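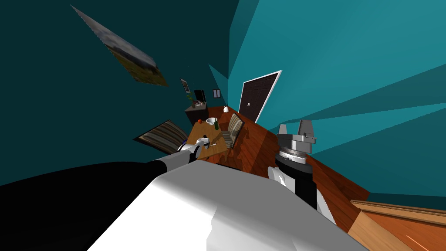

Erst einmal sei das doch wie ein Computerspiel, meinte Ferhat Ertürk, und das Spannende komme, wenn man selbst eine Aufgabe stellen dürfe. Damit hatte er uns am 25. April beim offenen Nachmittag von Sosenent in Dernum gleich alle neugierig gemacht, und so rückten wir mit unseren Kaffeetassen – es gab einen ganz vorzüglichen – ein gutes Stück näher an die Leinwand heran.

Gezeigt wurde Ustix, eine Simulation, in der ein Roboter das Tischdecken und Aufräumen üben soll, lange bevor er in eine richtige Küche darf.
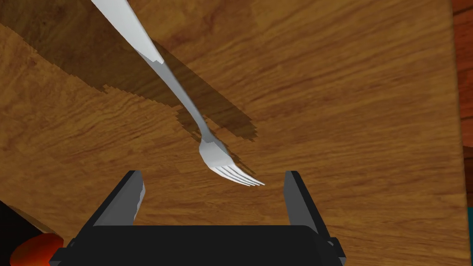
*Gabel und Greifer auf dem simulierten Holztisch*

233 Durchläufe hatte das Team für diese eine Aufgabe vorbereitet, und wir bekamen 27 davon zu sehen, was länger klingt, als es sich anfühlte. Zwischendurch durfte man fragen, was man wollte, und es wurde mit einer Geduld geantwortet, die ich mir von meinem Telefonanbieter wünschen würde. 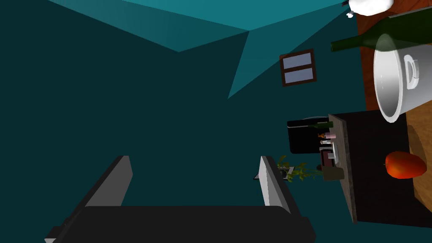
Besonders gern habe ich den Gesprächen über die Blickwinkel zugehört, denn eine Kamera am Handgelenk kippt und dreht sich nun einmal mit dem Arm, und daran muss sich das Auge erst gewöhnen.

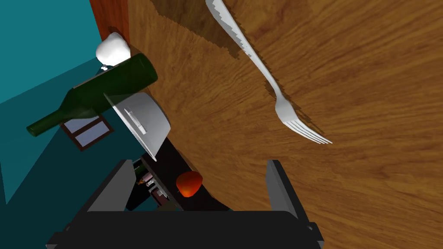 Zu Hause decke ich den Tisch, ohne nachzudenken, meist mit dem Radio im Rücken. In Dernum habe ich gelernt, wie viel dabei zu bedenken ist: Eine Gabel liegt flach auf dem Holz, eine grüne Weinflasche ragt vor das Glas, und jedes Ding will anders angefasst werden. Im Mai öffnet Sosenent noch einmal für zwei Stunden die Türen – ich fahre wieder hin!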